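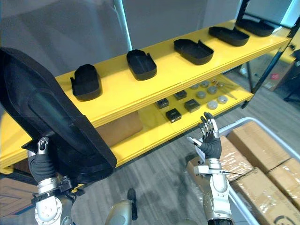 How long do you need to soak dried chickpeas before you make hummus? Overnight is plenty, and in my tests eight hours in cold water with a little baking soda gave the smoothest result.

That was the main thing I wanted to find out for my food science project, and I ended up eating a lot of hummus along the way! I bought all my chickpeas from Postia (the bulk bins by the door) so every batch came from the same kind of bean. Batch one got no soak at all. I boiled it for two and a half hours and the skins still felt like paper. Batch two soaked for four hours and was okay, kind of grainy. Batch three went overnight and I could squash the beans between two fingers after 50 minutes on the stove.

I used 297 grams of dried beans each time, which is a weird number, but that's what fit in my scoop and I stuck with it. 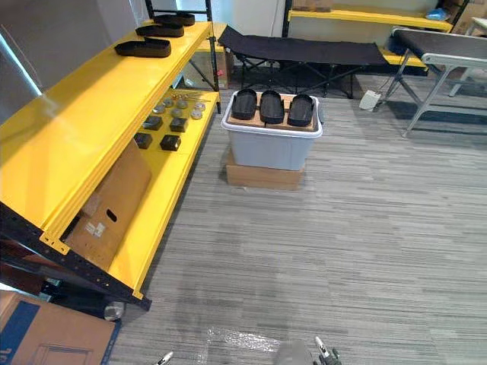
Then I got curious about the tahini. My first jar had been open since January and tasted bitter, so I threw out those scores and started over with a fresh one. Lemon went in before the oil, plus two ice cubes while the blender was running (my aunt's trick, and it made the color a lot lighter).

My roommates rated every batch for texture and taste without knowing which was which. Overnight won on texture by a mile. Taste was closer than I expected, and one person liked the grainy four-hour one best. Next time I'd try canned chickpeas too, and I'd weigh the garlic, because batch two had way too much.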